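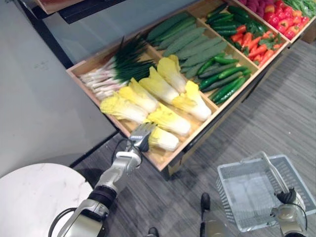

Left gripper closed on a cabbage, basket in the right hand.

Blog > Robots > Things that broke

The cabbage that wouldn't let go

Fri 31 May
5 min read

I lost most of this week to a gripper fault, and I want to write it down before I forget the order things happened in.

The task is shopping. The robot stands at the produce crate, takes what's on the list with the left hand and puts it in a basket held in the right. We've been running it since April on the Matar controller, and the vegetables have mostly been fine. Cucumbers were a pain for a while. Cabbages were supposed to be the easy ones.

On Monday the left hand picked up a cabbage, moved it over the basket and stayed there. The release command went out and the fingers stayed closed. The arm then did what it was told to do next and headed back to the crate, still holding the cabbage, and tried to pick up another one with it. It pushed down into the pile hard enough to shift the crate on its stand. Teemu Huttunen was closest and hit the stop.

Nothing was damaged. The log had fault code 2663 in it, which the manual lists as "finger position timeout" and says to clear by power cycling. We cleared it, and it worked for the rest of the afternoon. I should have stopped there and looked properly. I didn't, and the next morning it did the same thing on run 2067, with Amarachi Ogbonna reaching into the crate to straighten the green onions. The arm came back toward her side with the hand closed. She pulled her arm out in time and wasn't touched. That was the end of running for the day.

There were two problems, and they'd been hiding each other.

The first was the cable. The left arm has a black cable that loops around near the wrist, and I had retied it a bit shorter after it snagged on the crate. With the wrist rolled over for a low pick, at the front edge where the last cabbages sit, the loop pulled tight and the connector lost contact for a moment. The finger controller dropped out, came back up, and held its last position. Its last position was closed.

The second problem was mine and it's worse. The program sent "open" and never checked that the hand had opened. I wrote that part early on, when we were only testing the arm path, and left a note to myself to add the check. The note is still in the file. So the fault got logged in one place and the motion carried on in another.

What we changed:

The cable has its slack back, with a clip further up the arm to keep it off the crate. Jouko Vainio moved the wrist through every low pick by hand while I watched the signal, and it held.

The arm now waits for the fingers to report open before it leaves the basket. If they don't, everything stops, both arms, and it needs a person to restart it.

Hands stay out of the crate unless the arms are disabled. We had that rule already. We'd gotten loose about it because resetting the vegetables between runs is boring and disabling the arms adds time. Amarachi asked for a light on the stand that shows when they're off, and Rangi Dunstan is wiring one up.

I also took "power cycle and continue" out of our notes. A code that clears itself gets written up now, and somebody looks at the hardware before the next run.

We started again yesterday at half speed, cabbages only. No stuck hand so far. I'm not ready to say the connector is good, and I've ordered a new one anyway. Peppers go back on the list once it's in.

Recent posts
Why the cucumbers kept rolling
Moving our logs to Pondotau
A bad week with the Neveo wrist camera
Notes from the Travallow open day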